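Santoro leaf-print wall panels, corner set

Sold by Flarkonthorpe as a two-wall backdrop for benches, booths and counter displays. The set is a pair of covered walls, one aluminum corner post and the bottom rails. It ships flat. Figure on 30 minutes to put it together, and longer if you care where the leaves land.

We were doubtful about this one. Most printed panels look fine in a catalog and cheap on a bench, and a tropical leaf pattern is an odd thing to put behind tools. Rodel Evangelista does our fit checks and he asked for plain gray. He got leaves.

## The print

It's big. The smaller swatch on the Santoro card doesn't prepare you for how much wall a single leaf takes up, so order the large sample before you commit. Colors are teal and turquoise with mustard veins, plus beige leaves outlined in a dark line, all on a pale off-white ground. There are fan palms too, spiky ones.

Santoro calls the corner "continuous". We wouldn't. The two walls show different sections of the repeat, and the post sits between them. If you want a leaf to carry across the corner, you'll be trimming panels yourself, and we don't cut to order.

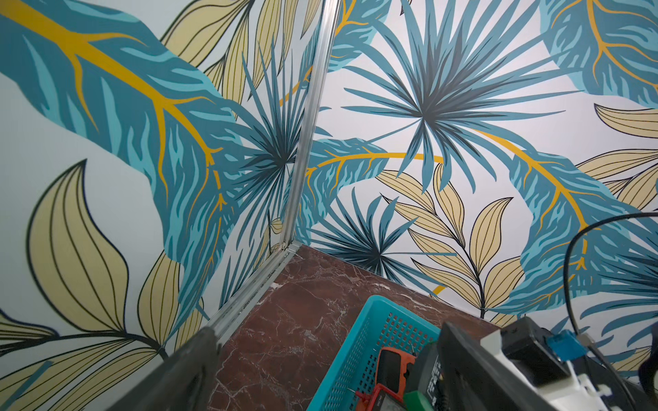
*Corner post and bottom rail, Santoro leaf print.*

## The frame

The post and rails are silver extruded aluminum with grooves along the length. We like this part better than the print. The grooves take standard slide-in nuts, so you can hang a shelf or a lamp off the post without drilling. Trokia brackets fit. Bodov brackets are listed as compatible, and 3 of the 4 we tried went in – the last one needed filing, which is not what we call compatible.

Nothing in the box levels the frame. On an uneven bench you'll need shims.

## Using it behind a bench

Our main worry was clutter. A busy wall behind a busy table sounds like a good way to lose things, so we tried it with the stuff that normally lives on a test bench: multimeters, a clamp meter, locking pliers, and a turquoise plastic basket to put the meters in.
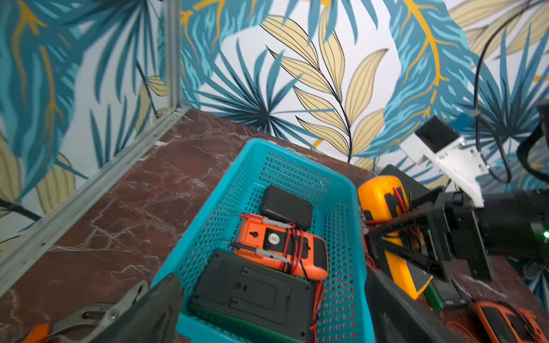 Orange and yellow tools are easy enough to pick out against teal. Dark gray and black ones depend more on the light, and the basket is close enough to the leaves in color that we'd choose another one next time. Red test leads tangle no matter what wallpaper you own.

The maker says the surface wipes clean. It handled dust and fingerprints. We haven't tried solvent on it, and the leaflet doesn't mention solvent either, so keep flux cleaner away from it until somebody gives you a straight answer.

## Ordering

Extra panels are sold singly and the print may start at a different point from your first pair. Returns are accepted for 30 days if the panels are uncut. Brackets, nuts and shims are not included. The next batch is due in December.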